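**Wrist flips and self-collision stops when the head camera is pitched down (simulated dual-arm setup)**

Tags: simulation, inverse-kinematics, visual-servoing, self-filter

Posted 2024-10-02 by **Raili Tuominen**

I am running a bimanual tabletop task in simulation and need help separating a perception fault from a planning fault. They show up together and I have not managed to get one without the other.

Setup:

- Two arms on a shared torso, joint-space trajectories from a sampling planner, IK solved per arm
- Head camera on a pan/tilt unit, rendered color and depth
- Depth goes through a self-filter, then into a voxel map that the planner uses for collision checks
- Scene layout randomized per episode with our in-house tool, Fistevach

With the head level, the left arm reaches its pregrasp pose and the plan is ordinary. When the head pitches down and rolls to follow the left gripper, one of two things happens:

1. The planner returns `START_STATE_IN_COLLISION`, although neither arm has moved since the previous accepted plan.
2. The planner accepts, but the wrist goes through nearly a full turn on the way to a target a short distance off.

I logged 620 episodes. 204 of them ended in one of these two, and all 204 had the head out of level at the time of the planning request. The color view at one of the rejected requests: 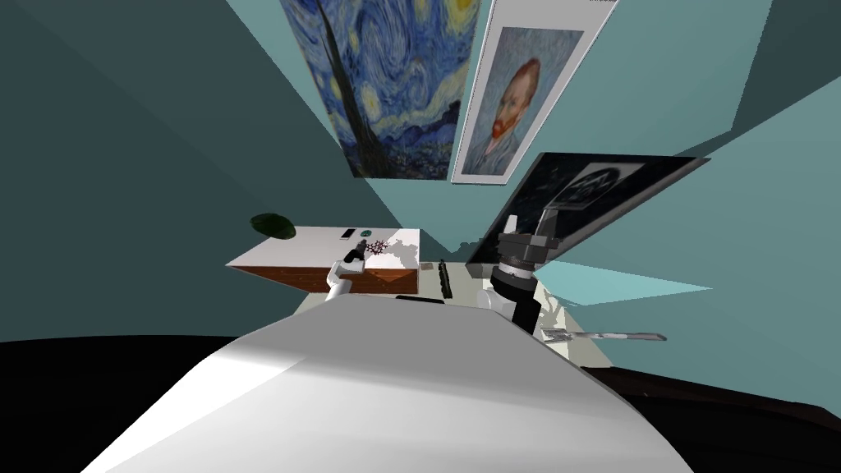
*Head camera, color, at the planning request. Left gripper below the small black cylinder on the desk; robot body in the lower center.*

The target is that black cylinder. Its pose estimate is good when I compare it with simulator ground truth, so I do not suspect detection. The self-filter uses the collision meshes of the robot model with the default padding. The voxel map is cleared at the start of each episode and only at that point.

The relevant section of the config:

```yaml
self_filter:
 mesh_source: collision
 padding_m: 0.01
 links: [l_arm_*, r_arm_*, l_gripper, r_gripper]
voxel_map:
 clear_on: episode_start
 tf_lookup: latest
ik:
 seed: random
 attempts: 4
```

Is there a known interaction between camera roll and the self-filter? I would prefer not to raise the padding, as the gripper has to pass close to the desk.

---

**Pikby**

Increase the padding to 0.05 and see if it goes away. Also update your graphics driver. We had depth noise for weeks on an old one.

> **Raili Tuominen:** At 0.05 the filter removes the target object along with the gripper. Driver is current. The depth is rendered without a noise model.

---

**Joyce Mutiso** (accepted)

You have two independent faults plus one setting that makes the first worse. The head motion exposes both.

**Fault 1: the torso is not in your filter list.**

Your `links` entry covers arms and grippers only. In the view you posted, the large white curved surface across the lower center appears to be the robot's own body. Every depth pixel on it passes the filter and is written to the map as an obstacle. With the head level I would expect little or none of it to be in view, which would explain why those episodes are clean. Add the body and head links:

```yaml
links: [base_body, torso_*, head_*, l_arm_*, r_arm_*, l_gripper, r_gripper]
```

Check the names against your model. A pattern that matches nothing is ignored silently in most of these filters, so print the expanded list once at startup.

Also check that the torso's collision mesh encloses its visual mesh. The depth image is rendered from the visual geometry. If the collision mesh is a simplified shape inside a curved shell, the shell will protrude past the padding and you will still get a skin of occupied voxels. Setting `mesh_source: visual` for the filter alone costs some time per image and leaves the planner's own checks as they are.

**The setting: `tf_lookup: latest`.**

While the head is moving, the latest transform does not belong to the depth image being inserted. The cloud is then placed with the wrong camera pose. A pitch error moves points a long way at desk distance, and since your map is cleared only at episode start, those points persist until something ray-traces through them. Use the image timestamp:

```yaml
tf_lookup: image_stamp
tf_timeout_s: 0.1
```

If the lookup fails, drop the image. Do not fall back to latest.

**Fault 2: random IK seeds.**

The wrist turn has nothing to do with the voxels. With `seed: random`, each request can land on a different solution branch, and for a joint with a wide range two branches can differ by almost a full turn. My guess is that your head-tracking behavior triggers a replan, so tilted-head episodes simply contain more IK calls. Seed from the current joint state, keep random seeds for the later attempts, and rank the results by weighted joint distance from the current state instead of taking the first valid one.

**Order of testing**

1. Freeze the head in the tilted pose, wait until it is stationary, clear the map, plan. If you still get `START_STATE_IN_COLLISION`, look at the filter list and mesh source.
2. Fix those, then let the head move. If rejections come back, look at the transforms.
3. Turn off the voxel map and issue the same target repeatedly from the same start state. Any spread in the final wrist angle comes from the IK.

Keep the Fistevach seed fixed through all of it.

> **Raili Tuominen:** Step 1 reproduced the rejection on the first try. The torso links were missing, and the collision mesh is a capsule well inside the shell. With the full list and `mesh_source: visual` the static case is clean. Step 2 needed the timestamp change as well. For step 3 I ran 2,000 requests from one start state and got two clusters in the wrist angle, one turn apart. Current-state seeding leaves one cluster.

> **Joyce Mutiso:** Then rerun the original batch with the same seeds before you change anything else. If a few rejections remain, dump the contact pair from the collision checker. It will name the link.

---

**Kalogeropoulos**

Adding to the accepted answer: if your simulator can output a segmentation image, mask the robot's pixels by ID before the depth is converted to points, and compare the result with the self-filter output. Any pixel kept by one and removed by the other is a model error. Don't leave the mask in the pipeline if the code is going to hardware, where you won't have it.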